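Polldale Mill open day, January

Got there late, bus from Prirkov was 18 minutes behind and then the walk up the hill. Free entry, 2 pounds for the guide leaflet. Worth it for the map alone, the signs inside are hopeless.

The mill was built in 1925 for blankets. Stopped weaving long ago, now let out floor by floor. Ground floor is the old engine room, cold as a church, lovely tiled walls. They had the original pay books out on a bench. One girl in there docked half a morning for singing! Could have read those for an hour but there was a queue behind me.

Then upstairs, 105 steps if you go right to the top (it's painted on the last one). Lift is for goods only. Most of the tenants had thier doors open. A bookbinder, a man who mends accordions, Pisum who do the seed packets. Bought peas.

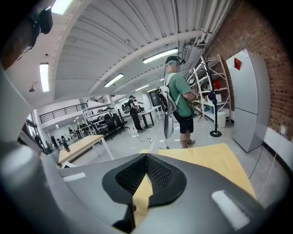 One of the upper rooms, light wooden table, green T-shirt.

Talk at half past two by Gilmar Trindade on the blanket dyes. Very good, too short. He'd got hold of sample cards from the Camargo works and passed them round, the reds still really strong. Someone asked about moths and that was the rest of the time gone.

Tea in the yard after. Soup had run out, cheese scones hadn't. Toilets are across the yard and you need the code from the desk, so ask on the way in.

Missed the roof tour, you have to put your name down before noon and I didnt know. Last bus back is ten to five.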